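Adum Bench Mat, Black

Print this page | E-mail to a friend

I've been selling work mats at Biltley for a good while now and this is the one I keep at home, so forgive me if I go on a bit. The Adum is a heavy fabric mat for your bench, desk or kitchen table. You unroll it, let it settle overnight, and the next day it lies flat (mine took two nights, but our back room is cold in November).

I bought my first one after I lost a spring from a Kuhlmann desk clock on a beige countertop and spent a whole evening on my knees with a flashlight. On a nearly black surface anything pale or shiny shows up right away! The texture helps too. Screws and beads don't skate off the way they do on glass or a varnished table, and if you drop something from a few inches up it tends to stay close to where it landed.

We carry it in 2 sizes. The small one fits in front of a keyboard, and the large one covers most of a card table. Both are the same weight of cloth, 800 grams to the square meter, so you're getting the same feel underhand whichever you pick. The edges are cut, with no hem, and you can trim it with decent fabric scissors if your table is an odd shape. Go slowly and mark it with chalk on the back first.

What I don't love: it picks up lint. Of course it does, it's a black cloth. I go over mine with a sticky roller before I start anything fiddly, and with the brush end of the vacuum every couple of weeks. Please don't put it in the washer. Cool water and a sponge, then hang it over the shower rail. Glue is a different story, so put down scrap paper if you're gluing.

If you'd like something you can wipe clean, look at the Tonico rubber mat, it's a nice mat as well, just slippery for small parts.
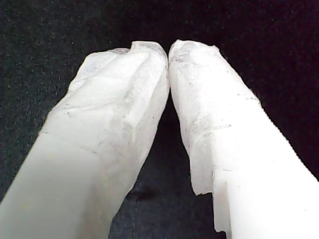
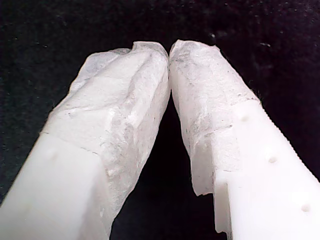

Reading time: 2 minutes

Black only for the time being. I asked Adum for a dark gray and they're thinking about it. It ships rolled on a cardboard tube, never folded, and you can send it back as long as you haven't cut it.

Vy Huỳnh

Print this page | E-mail to a friend

Comments (4)

Xuân Thân
Got the large one for jigsaw puzzles. We do the 4000 piece kind and it's lovely to have them on something dark, my eyes get tired a lot less. Wish it came a bit wider.

tillysbeads
Does the color rub off on white thread?

Vy Huỳnh
Hi Tilly, I haven't had it happen on mine, but wipe a new one with a damp white rag before you trust it with anything precious!

R. in the garage
Cat has claimed it. Ordering a second.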